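Peg board layout: outlines, sockets and where to put the round knob

Posted in: Boards, Jigs and Fixtures

gallis_bench

I am laying out a flat board for placing small parts and would like some advice before I commit to a final drawing. The board is a plain white rectangular sheet that lies directly on a dark table. The parts are all blue. There is one large round part with a short upright on it, which sits near the top centre, and the rest are small pegs and similar pieces that go into or onto marked positions.

The exercise is simple enough. Each piece is picked up, brought to its outline and set down, and then the board is cleared and the sequence is run again. My present drawing has the small peg positions below the round part, with the spare sockets towards the upper right.

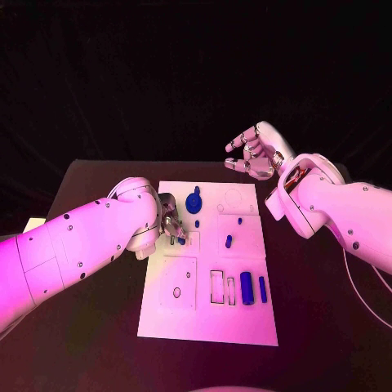

My difficulty is with spacing. If the small positions are too close together, whatever is holding one peg knocks its neighbour. If they are too far apart, the sheet has to grow, and I am limited to the width of the table. I have a log of 1,226 placements from the old layout, and 69 of them were spoiled by contact with an adjacent part. Most of those were at the positions nearest the round part.

Three specific points:

Should the outlines be drawn at the size of the part or slightly larger?

Is there any benefit in moving the round part to a corner?

Does a matt sheet make a difference under coloured light? I run the room with black curtains and sometimes a strong pink light, and I have only used matt so far.

Grirkthorpe_workshop

Taking the points in order.

Draw the outlines slightly oversize. An outline at exact size disappears under the part once it is down, so you cannot check whether it has been placed square. A gap of 3 mm all round leaves an even border, and any error shows at once as an uneven one. For sockets this does not apply. The socket has to be cut to fit the peg, and the outline, if you want one as well, goes outside it.

I would leave the round part where it is. In a corner it is further from one side than the other, so a two-sided exercise becomes unequal. Top centre is the same reach from left and right. The contact problem is better solved by moving the small positions down the sheet and staggering them, so that no two are directly in line with the approach. Approach direction matters more than centre-to-centre distance. Two pegs can stand quite close if they are both approached from above, and they will still be knocked at twice that distance if the approach is from the side.

Keep the matt sheet. Gloss gives a bright patch under any directional light, and the patch moves when the light does. Under pink light a white board simply takes on the colour of the light, and faint outlines become harder to find. If your socket edges are only cut and not marked, run a thin dark line round them.
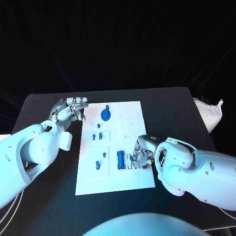
White board with the round knob near the top centre and a small peg standing below it, slightly to the left.

One further note on the spare sockets. Empty ones in the upper right are useful as parking places during a sequence, but decide beforehand whether they count as targets. We ran a board at Grirkthorpe for most of a winter without settling this, and the records from before December could not be compared with those after it.

Gelolham77

just use a bigger table

More seriously, check that the sheet is not creeping. Mine was moving a hair each time a peg was pressed in and it added up over a session – I blamed the spacing for weeks. Double-sided tape at the corners fixed it. Can't help with the lights.

Lewis_Fixtures

I agree with most of the above but not with a fixed border for every part. Scale it to the piece. A wide border round a very small peg tells you little, as the peg can be well off centre and still look acceptable. For small pegs I use half the border I would use for a large disc.

On the figures, 69 from 1,226 is not a bad rate for an unstaggered layout. I would split the log by position before redrawing anything. Our own log ran to 3,029 entries and the faults were nearly all at one socket, which had been cut slightly tight. Pegs were being pushed over to one side to get them in, and the contact with the next part followed from that. Opening up that socket cost nothing and the drawing stayed as it was.

If you do redraw, print it on paper first and lay it over the present board – the crowded places are easy to see at full size.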